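Aug 26, 2020 - cell 3, right arm drops out mid-move

Writing this up tonight while the order of things is still straight in my head. Ghazal has her own notes on the controller side and we don't agree on the cause yet, so read both.

Short version: the right arm went into a protective stop five times today. The left arm did not stop at all. The popular theory by lunch was "collision setting too tight." I don't buy it, and the rest of this page is mostly me explaining why, so that in a month when somebody loosens the setting and the fault goes away for a while, there is at least a record of someone objecting.

Background for whoever reads this without having been in the room. We are running the tidy-up task: pick up the loose items, put them on the tray or in a drawer, stop. The Lamptey planner makes the paths, the Arnia box passes them down to the arms and decides when to stop. Same task since May. The log for the month before today has three stops in total, all of them explained (two were a person leaning in, one was a drawer pulled past its end). Then five in one day, all on one arm. Something changed.

First stop was on the bottle pick. Grip closed, lift started, wrist began to turn, stop. The fault text was the usual "unexpected force, axis 5," which tells you that axis 5 felt something and nothing more. I looked for contact and found none. No mark on the cabinet, no mark on the arm shell, tray where it had been. Reset, ran it again, went through fine. I wrote it off. That was my mistake and it cost us the morning.

Second stop, same phase, wrist turning with the bottle held. Third one had no bottle at all, gripper open, wrist turning the same direction. At that point I stopped believing it was the payload. Ghazal still thought payload, on the grounds that the payload number in the config stays set when the grip opens if the release message is missed. A fair point. She checked. The release message was there in the log for the third stop, and the payload had gone back to zero before the wrist moved. So payload is out as far as I'm concerned. She has it down as "unlikely." 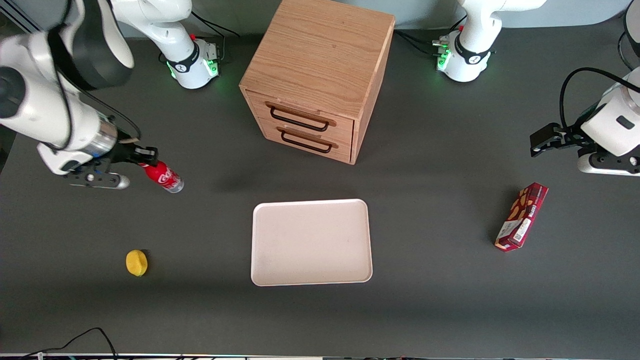 What does the arm do when it decides it has hit something?

It holds position with the brakes on and keeps the gripper closed at the last commanded force. It doesn't back away and it doesn't let go. Whatever is in the fingers stays in the fingers until a person clears the fault from the pendant.

I put that down because two people told me today that it "relaxes." It does not relax. One of them had his hand between the wrist and the table edge while saying so. Stopped is a state the software is in, and the next thing the software does after a reset is carry on. Please use the hold-out switch before reaching in, every time, including when it's only to nudge an item back. I'll say it again at the bottom.

Back to the fault. What I think is going on is the cable dress on the right wrist.

The gripper cable got re-tied last week when the Wamance people were in to swap the gripper. The old dress had a long loop that was ugly and snagged on nothing. The new one is neater over the forearm, and the last tie sits closer to the wrist than the old one did. When axis 5 turns past a certain angle the slack in that last stretch gets used up and the cable starts pulling back. The arm can't tell a cable from a cabinet. It feels a pull that isn't in its model and calls it contact.

Reasons I believe this:

All five stops are in the same direction of turn. Going the other way, none.

The left arm was not re-tied and has not faulted.

With the power off and the wrist turned by hand, I can feel the cable come tight before the end of the range. Ghazal felt it too, though she described it as "a bit firm" and I would have said a good deal more than that.

Reasons I might be wrong, and I'd like these kept in:

It isn't every time. Out of 161 cycles today we got five stops. If the cable were simply too short it ought to fault on every cycle that reaches that angle, and plenty of them reached it and went through. I can wave my hands and say the planner takes slightly different paths each run, so the wrist arrives faster or slower and the pull lands above or below the limit. That may be so. It's also the kind of thing people say when they have already picked their answer.

The axis 5 joint could be going bad on its own. A bearing or a brake dragging a little would look much the same in the force numbers. I didn't test for this beyond listening, and I couldn't hear anything over the fan.

The gripper swap changed more than the cable. New gripper, new mass, new center of mass entered by hand by someone reading off a sheet. I compared the numbers in the config with the sheet and they match. I have not compared the sheet with the gripper.

Now the part that bothers me more than the fault.

After the second stop somebody (not naming anyone, it's in the pendant log for those who want it) raised the force limit on the right arm by one step to "see if it clears." It was never put back. So stops three, four and five happened with the limit already raised, and I only found this at the end of the afternoon when the two arms' settings didn't match on the summary page. Which means:

a) The pull is bigger than I first assumed, as it was tripping a looser limit.

b) For most of the day the right arm was allowed to push harder than the safety sheet on the door says it can. With people reaching in to reset items. With the door sheet telling them it was fine.

Nothing happened. That is luck. I've put the limit back, both arms match again, and I've asked Ghazal to lock that page behind the second password, which we should have done when the cell was set up. The answer I got when the cell was set up was that it would slow down testing. It would have slowed down testing today by one phone call.

I also don't think much of how Arnia reports this. A changed force limit gets one gray line in the pendant log, same color and size as "screen brightness changed." The banner on the main screen stays green. I had assumed a raised limit would turn the banner amber, as it does for the speed override. It does not. I've written to support about it. Last time I wrote to them the reply took 12 days and told me to update the firmware, so I'm not waiting on it.

What we did before leaving:

Cut the last tie on the right wrist and left the cable loose over the joint, taped down further back so it can't get under the forearm. Ran the wrist through its whole range by hand with power off. The tight spot is gone as far as I can feel.

Did not run it under power. It was late, I was annoyed, and I didn't want to collect a handful of good cycles and have them quoted at me tomorrow as proof. A handful of cycles proves nothing at the rate we were seeing. We need at least as many as today, same items, same start positions, same limit, before anybody writes "fixed."

Tagged the cell out. Tag is on the switch with my initials. If you need the cell, come and find me instead of taking the tag off.

For tomorrow:

Log the axis 5 force for every cycle, not only the ones that stop. If the cable was the cause, today's good cycles should show a bump at the same angle that just didn't reach the limit, and tomorrow's shouldn't. Ghazal thinks the data for today may still be in the buffer. If it is, we may be able to settle this without much more running. If it's been overwritten, we start from nothing and I'll want to put the tie back on afterward and make it fail on purpose. She doesn't like that idea. I'd still rather see the fault come back when I ask for it than wonder.

Weigh the gripper. On a scale, off the arm.

Ask Wamance whether they moved the tie deliberately or whether that's just where the roll ran out. Their job sheet says "cable management improved." I'd like to know who judged that.

The Cerkeck cell next door had its gripper swapped on the same visit and nobody has looked at its dress yet. Different arm, same two hands doing the tying. I stuck a note on its door. It has no faults on record, but it also hardly turns its wrist in the job it's doing now, so I take no comfort from that.

Ghazal's comment, added with her permission: "Agree on the limit. Not convinced on the cable. If the joint is dragging we'll be back here in a few weeks and the arm will be out of warranty." She's right about the warranty date, I checked. That's one more reason to get the force logs done this week.

And again: hold-out switch before hands go in. The arm being still tells you nothing.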